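4. Shared outlets in older rental flats

4.1 Background to the site

The district of Pemov was built in three stages on the east side of Trovia, and the flats of the first stage were wired at a time when a family owned a radio, an iron and two or three lamps. In most of these flats the living room has one double outlet and the bedroom has a single one. The kitchen was rewired later in many buildings, but the work normally stopped at the kitchen door. For this reason the tenants have, over many years, made their own arrangement for bringing electricity to the place where they need it.

In the earlier sections we discussed the state of the fixed wiring as the landlords report it. The present section is concerned with what comes after the wall: the power strips, extension cords and adapters which the tenants buy, borrow and inherit. This equipment is almost absent from the literature on rental housing. It does not belong to the building, so it is not in the building inspection, and it is too cheap to appear in household spending surveys as a separate item.

4.2 How the material was collected

We visited 40 flats in January, all of them rented and all from the first building stage. The month was chosen on purpose. In winter the electric heaters are in use and the tenants move furniture closer to the outlets, so the arrangement of cords is at its most extended. A visit took one evening. The tenant showed us each room and we drew a simple plan on squared paper, marking the wall outlets, the cords and what was connected to them. After the drawing we asked how each piece came to the flat and what was there before it.

We did not ask the tenants to tidy anything and we did not move anything ourselves. In the few cases where we saw a damaged cord, we told the tenant at the end of the visit and left the leaflet of the local electricity office. The names of the tenants were not written on the plans.

Electricity bills for the previous year were available for most of the flats. The median consumption was 2,490 kilowatt hours, which is low, and the difference between the floors of one building was larger than the difference between buildings. The ground floor flats used the most. The tenants explained this with the cold floor, and we have no reason to doubt them.

4.3 Terms

The word "strip" is used in this section for any movable row of outlets on one cord, with or without a switch (Figure 3). "Cord" means an extension cord with a single outlet at the end. "Adapter" means a piece without a cord which is pushed directly into the wall. The tenants themselves do not keep these words apart. Many call all of them "the long one", even when it is short, and in two flats the strip was called "the Ernano" after the shop on the main street where everybody in Pemov seems to have bought one. 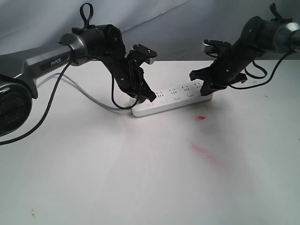 Drita Halimi
Research Associate, Housing and Everyday Life

Figure 3. White power strip on a white tabletop.

4.4 Where the strips are placed

The most common place for a strip was behind the sofa. It was usually reached by hand, without looking, and several tenants could tell us by touch which plug belonged to the lamp and which to the television. The second most common place was under the desk or table where a child does homework. Strips in the kitchen were rare, which agrees with the later rewiring described above.

The strip was nearly always placed once and then left. When a new appliance arrived, the tenants preferred to unplug an old one than to move the strip, even if the new appliance stood on the other side of the room. A cord was added to cover the distance. In this manner the room slowly took its form around the strip – the bed was turned, the cupboard was shifted by the width of a hand, and the next tenant found the furniture already in a position that had its own reasons.

One ground floor tenant had lived with a strip in the doorway between two rooms for so long that the door could not be closed any more. The door had been taken off and was kept in the cellar. She did not consider this a problem of electricity. When we asked what she would change in the flat, she spoke about the windows.

4.5 Age and origin

The age of a strip is difficult to establish. The printing on the underside is often worn, and receipts are not kept. We therefore relied on memory, connecting the purchase with another event such as a birth, a new refrigerator or the winter when the pipes froze. By this method the oldest strip in our material was bought before the present tenant moved in, and possibly before the tenant who lived there earlier.

About half of the strips were left behind by a former tenant. They form part of what passes from one household to the next without any paper, together with curtain rods, door mats and the spare key of the letter box. The rental agency Berisha, which manages a large share of the flats, lists 516 units in Pemov and has a printed form for the handover. The form has a line for light bulbs. It has no line for strips or cords, and the staff at the counter told us that the question had not come up.

4.6 Cost and responsibility

A wall outlet added by a licensed electrician costs the landlord more than most tenants pay for all their strips together over many years. The landlords know this well. In our interviews they described the strips as a matter of taste, like the colour of a lampshade. The tenants, on their side, rarely asked for an additional outlet. Some feared an increase in the rent, others did not want dust and drilling in a room with small children, and a few had simply never thought that the number of outlets in a wall could be changed.

The municipal repair fund offers a grant of 1,000 euros for each flat, which would cover two new outlets in an ordinary living room. The application must be signed by the owner, and the tenant has to be present for the inspection. Among the flats we visited, only one had used the grant, and there it was spent on the bathroom fan. The rules of the fund and their effect on small landlords are treated in Section 5.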